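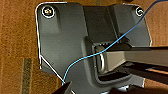 The panel, with both top screws and the clip in its slot

What is the metal clip in this panel, and does it need to come out first?

Posted by Charmaine Zwane in Repairs and Small Fixes

I'm trying to take a dark gray plastic panel off a cabinet that came with the workshop we rent in Cividora. The cabinet is a Berkamance, but there's no model number on it that I can find, and the previous tenant didn't leave any paperwork. I want to get behind the panel to clean it out and see why the door has started to stick.

There's a round screw head in each of the upper corners. Toward the right side there's a slot with a thick raised rim, and a U-shaped piece of silver metal is sitting down inside it. The top inside edge of the slot has a row of small ribs or teeth. I don't know if the metal piece is holding the panel on or if it belongs to something behind it.

I loosened both screws on Wednesday and the top edge came forward a little. The lower part didn't move at all. I stopped there and tightened them again because I didn't want to crack the plastic.

Has anyone had one of these apart? I have ordinary screwdrivers, needle-nose pliers and a plastic pry tool. A new panel from Fernandes is 135 plus shipping, so I'd like to keep this one in one piece.

Charmaine Zwane

Siyabonga Ntuli

I can't tell you the model, but I've had plenty of molded covers off and would go at it this way.

Leave the clip alone for now. A bent metal loop in a recess can be a retainer, or it can be a catch that another part hooks onto. You can't tell which from the front. If you pull on it with pliers before you know, you may bend it or drop it down the back.

Take both screws all the way out and put them in a cup. Keep track of which side each one came from. They might not be the same length, and a long screw in a short hole will push through or split the post.

Then look along the bottom and the sides with a flashlight. If the top comes forward and the bottom doesn't, the usual cause is a pair of tabs along the lower edge. With that kind you tip the top toward you and lift the whole panel straight up. Try it gently. If it moves 5 mm or so and then stops, check behind the top edge before you go any further. There could be a cable, a rod or a spring attached to the back.

If it's still tight, put the plastic tool in near the bottom corner and work along slowly. Don't pry against the rim of the slot. It looks strong, but you'd be putting the load right beside the opening.

If the metal piece does turn out to be the thing holding it, push it gently from side to side with the tip of a small screwdriver and see which way it gives. The ribs could be there to grip it, or they could be for something else, so don't force it past them.

Also check for a screw hidden under a label or plug. There's a tiny round mark low on the left side of your panel. I wouldn't drill or dig at it, but shine a light on it and see if it's a hole.

Siyabonga Ntuli

Pieter Chauke

just pull it. mine was a Zidia not a Berkamance but same idea, two screws and then a good tug from the bottom. one tab broke but it stays on fine with the other ones

Pieter Chauke

Charmaine Zwane

Thanks both. I took the screws right out this morning and they are different lengths, so I'm glad I kept them apart. The long one goes on the left. Tipping the top and lifting did it. There are 4 tabs along the bottom and they had a lot of old dust packed around them.

The metal piece stayed with the panel. It's fixed from the back with a small plate, and the door latch hooks over it. The latch was what was sticking. I wiped everything down and put a little dry lubricant on the latch, and it closes better than it did. It still catches a bit in the last inch, so I'll look at the hinges next and start a new post if I get stuck.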